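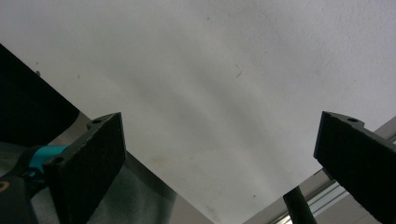 Ceiling paint over old smudges: prime first or not?

gradyhouse71
Posted in Interior Painting

We're repainting the upstairs of a rental in Erwood before the new tenants come in February. White plaster ceilings, flat paint, gray smudgy areas and one faint tan stain. Total ceiling area is 800 square feet. I have two gallons of Dastico flat ceiling white already. Can I just put on two coats, or do I need to prime everything?

pinehook
Spot prime the tan stain with a stain blocker, let it dry, then paint. Two coats. Gray marks usually cover fine.

tall_ladder
Disagree. Wash it first. If the gray is soot or kitchen grease it will come back through or the paint won't stick. I skipped washing in our Clanavcombe place and had peeling over the stove inside a year.

pinehook
Over the stove is a different story. He's talking about upstairs bedrooms.

gradyhouse71
Two bedrooms and a hall. The previous tenant burned a lot of candles, so soot is possible. The roof was redone before I bought the place and the attic is dry — I checked after the last big rain.

marlstone
Then it's probably an old leak. Stain blocker on that, shellac or oil base. Water-based blockers have let me down on water stains more than once.

tall_ladder
Candle soot smears if you go straight at it with a wet rag. Use a dry soot sponge first, then a mild cleaner, then rinse. Don't soak plaster.

kettle_dr
Two gallons won't do two coats on 800 square feet. The cans I buy say 400 a gallon on smooth, so you have enough for one. Get two more.

gradyhouse71
Good catch, I was only figuring one coat. Bergeron has the five gallon pail on sale. Any reason not to switch brands?

kettle_dr
None, as long as the whole ceiling gets the same paint for the last coat. Whites don't match between brands. Use up the Dastico as your first coat.

marlstone
I'd still prime the whole thing. Flat ceiling paint over patchy old paint can flash, and you see every roller lap when the light comes in from the window.

pinehook
That's another day of work and another pail for a rental. I've done more than 3 of these with spot priming and never had a complaint.

marlstone
Tenants don't complain about ceilings. Doesn't mean they look good.

gradyhouse71
Going with the soot sponge, shellac on the stain, then two coats. If the first coat looks blotchy I'll stop and prime before the second. Starting with the small bedroom.

tall_ladder
Open the windows for the shellac. It stinks.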